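# The Supper Tray

By the time the heating in the Plukavdale building had gone off for the night and the kettle had been filled again, Lụa Hồ had moved the plant back to its place beside the top of the mat and was looking at it with her head on one side, the way her mother looked at curtains.

"It was further left," she said.

"It was not further left," said Zohreh Ahmadpour, who had taught the evening class for longer than anyone could remember and had a way of disagreeing that made you feel you had been given a biscuit. "But move it if you'd sleep better."

Lụa moved it a thumb's width and then, after some thought, moved it back.

The task for Floltisham was called the supper tray, and on paper it sounded like something a child could do, which a child could, and that was rather the trouble. There was a tray, a cup, a plate and something to eat with, and the two arms had to bring them together without a human hand going anywhere near the table. The rules also asked for "ordinary household objects nearby", so that the arms should have something to leave alone. That was how the plant had come into it, and how Lụa's copy of *The Outsiders* had come into it as well, because she'd had it in her coat pocket at the first practice and put it down, and after that everyone felt it ought to stay.

She had been meaning to finish it since the spring. Every evening she thought she might read a few pages while the arms were being set up, and every evening the book was on the mat and couldn't be touched.

The arms had names, of course. The left was Rai and the right was Heson, and it was generally agreed that Rai was the steady one and Heson sulked. Zohreh didn't hold with this. She said an arm did what it was told and if it seemed to be sulking you should look at what you had told it. All the same, Lụa had once come back for her scarf and heard her saying, quite kindly, "Come along now, Heson, there's a love," to an otherwise empty room.

"Right," said Zohreh, and poured the tea. "From the top. Cup first, and don't hurry the plate."

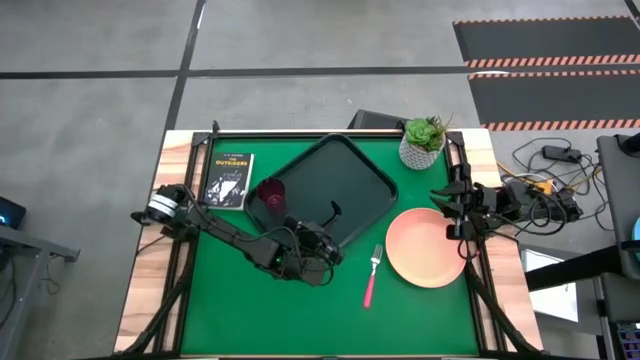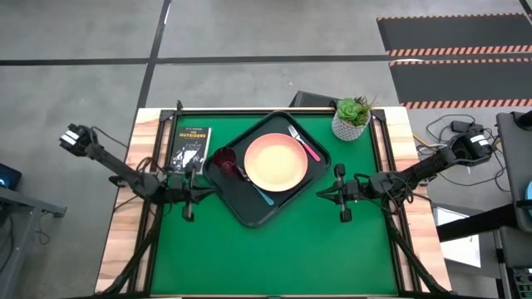

*Plukavdale, evening practice. The plate is on the mat in the first picture and on the tray in the second.*

The cup was never any bother. Rai could manage the cup as easily as you or I would, and Lụa had stopped holding her breath over it weeks ago. The plate was what kept her awake. It was a pretty thing, peach and pink, the colour of the sky over the bypass on a good evening, and its edge was raised just enough to look easy to hold and not nearly enough to be so. She had written the part of the program that dealt with plates. Nobody else had wanted it, and she had said yes before she'd properly listened to the question.

They had made 108 attempts at the whole task since the class took it on, and Zohreh had put every one of them in a red notebook in her small square writing, with a remark beside each. Some of the remarks were useful. Number 61 said only "Oh dear."

"What if it slips at Floltisham?" Lụa said. She had both hands round her mug. "With everybody watching?"

"Then it slips, and you pick it up, and they'll give you your second go." Zohreh turned a page. "My first year, we had a machine that was meant to sort buttons. It went into the hall working beautifully and it sorted four buttons, and then it turned round and drove into the judges' table. I'd borrowed my sister's good blouse for the day as well. I had to stand there in it."

"What did you do?"

"I ate a very large slice of lemon cake and got the bus home with the machine on my knee – and a man across the aisle asked me what it was for, and I told him all about it as far as the hospital, and he missed his stop."

Lụa laughed, and some of the tightness went out of her shoulders. It was getting on for nine o'clock. Outside somebody was trying to start a moped, over and over, with great patience.

"There are 800 seats in that hall," she said.

"And most of them will have coats on." Zohreh closed the notebook over her pencil. "Do you want another go, or do you want to go home?"

Lụa looked at the table, at the green of the mat and the little plant and the black cover of her book, which she could have picked up at that moment and put in her pocket, with nobody to mind.

"Another go," she said. "And can I do the remark this time?"

Zohreh slid the notebook across to her, and went to see about more hot water.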